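Recoger basura de la moqueta de un dormitorio sin agacharse mil veces

Foro de Clarkorico > Casa y limpieza > Suelos
2471 visitas

Verna Delacroix

Hola a todos, a ver si me echáis una mano, que con esto me desespero un poco. Tengo un dormitorio con moqueta beige de pelo corto y cada vez que pasa alguien por allí acaba el suelo sembrado de cosas: servilletas arrugadas, envoltorios de chuches, botellitas de agua, pañuelos, hasta plantillas de zapatillas (sí, plantillas). La aspiradora no puede con nada de eso, se atasca con el primer plástico, así que primero hay que recoger a mano.

Mi problema es el orden. Yo empiezo por donde me pilla, voy y vengo a la papelera de la cocina, y media hora después sigo encontrando papelitos rojos de caramelo debajo de donde ya había mirado. ¿Tenéis algún sistema? ¿Papelera fija en un rincón o la lleváis encima? ¿Y lo de separar los plásticos, lo hacéis en el momento o luego?

Ah, y no me digáis que quite la moqueta, que el piso es de alquiler y se queda hasta mayo como mínimo.

Hậu Cù

¡Hola, Verna! Yo pasé por lo mismo y lo que me salvó fue la cinta. Cinta blanca de la de pintor, pegada en la moqueta en líneas cruzadas, hasta que te queda una cuadrícula en el centro del cuarto. Luego vas cuadro por cuadro: no pasas al siguiente hasta que el que tienes delante está limpio. Suena exagerado, ya lo sé, pero se te acaba eso de mirar todo el suelo a la vez y no ver nada.

Y la papelera, siempre contigo. Una redonda y ligera, con bolsa transparente que doble bien por encima del borde, así la coges con una mano y recoges con la otra. Con la transparente además ves lo que va cayendo dentro, y si se te ha colado algo que no era basura lo rescatas antes de cerrar.

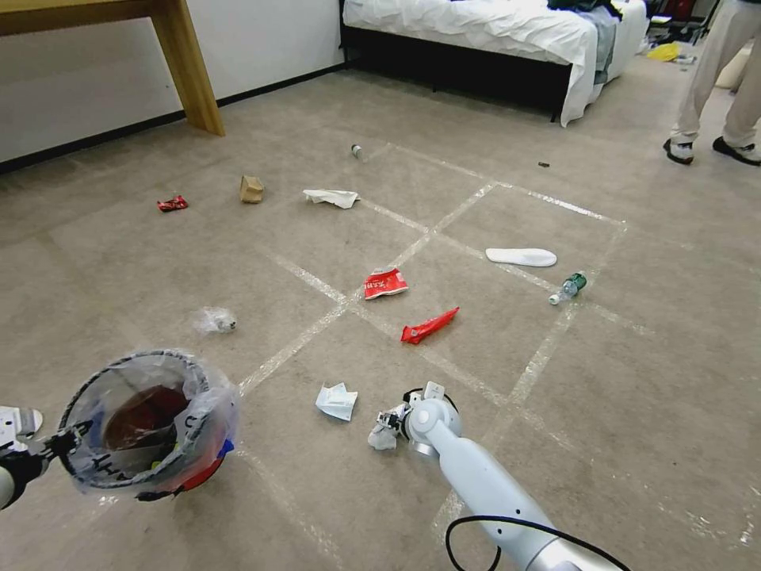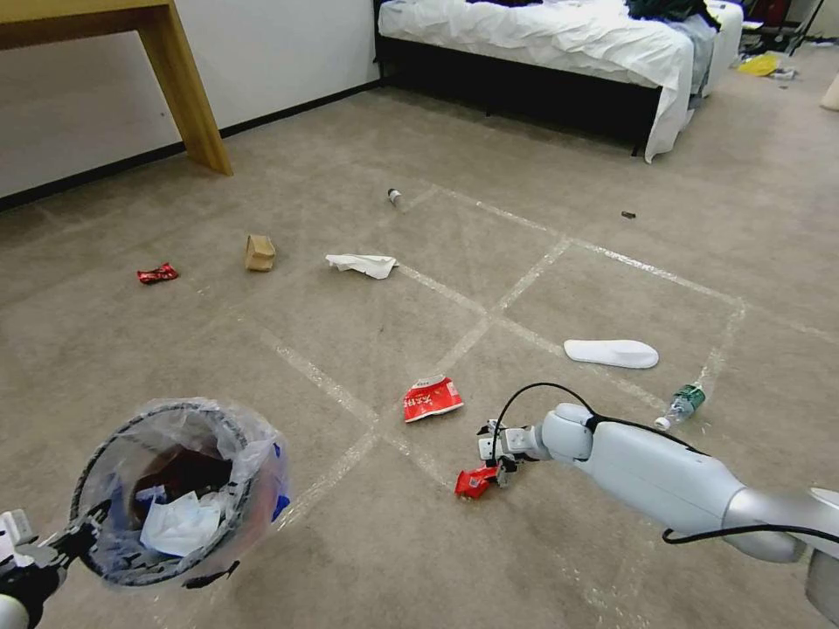
Papelera a un lado, cuadrícula de cinta y a por los papeles
Fotos: Hậu Cù, 2022-04-08

Lo que yo hago es empezar por lo blando, pañuelos y servilletas, y después los envoltorios. Los rojos pequeños y arrugados son traicioneros, hay que ir a por ellos uno a uno y pellizcarlos bien, que si los coges de cualquier manera se te escapan. Las botellas las dejo para el final y van a otra bolsa, vacías y con el tapón puesto. Las plantillas, fuera de la papelera, por favor, que luego alguien las busca (en mi casa aparecen siempre sin su zapatilla, no me preguntes).

Dos cosas de la cinta, que me las aprendí a la mala: despégala despacio y en paralelo al suelo, tirando hacia ti, y no la dejes puesta semanas. Primero prueba un trocito en una esquina detrás de la puerta. Un rollo de 50 metros da para un cuarto normal y te sobra para repetir unas cuantas veces.

Sheldon Pelletier

Pues yo paso de cintas. Bolsa en la mano, empiezo por la pared del fondo y voy hacia la puerta. Mirad también debajo de la cama y al lado de la mesilla, que ahí va a parar la mitad. Y luego aspiradora y ya.

Adesuwa Aliyu

Me quedo con un poco de cada uno. Lo de ir de la pared a la puerta lo hago igual que Sheldon, y la cuadrícula la uso solo cuando hay mucho por el suelo, por ejemplo después de un cumpleaños con niños. Lo que añadiría: estira la bolsa por el borde de la papelera y hazle un nudito por fuera si te viene grande, porque si no se va escurriendo hacia dentro con el peso y acabas metiendo el brazo hasta el codo.

Para separar, yo prefiero hacerlo en el momento. Si lo dejas para luego, los pañuelos se pegan a los envoltorios y ya no hay quien tenga ganas. Con dos bolsas, una para envases y otra para el resto, vas sobrada. Y si queda pelusa o miguitas después de aspirar, un guante de goma un poco húmedo pasado a mano, siempre en la misma dirección.

Verna Delacroix

¡Mil gracias! Esta tarde compro la cinta y pruebo primero en la esquina, como dice Hậu. Adesuwa, lo del nudo en la bolsa me lo apunto, que la mía se cae siempre. Una duda más: ¿la cinta de pintor azul vale igual o tiene que ser la blanca?

Hậu Cù

La azul vale, sí. En moqueta clara se ve incluso mejor.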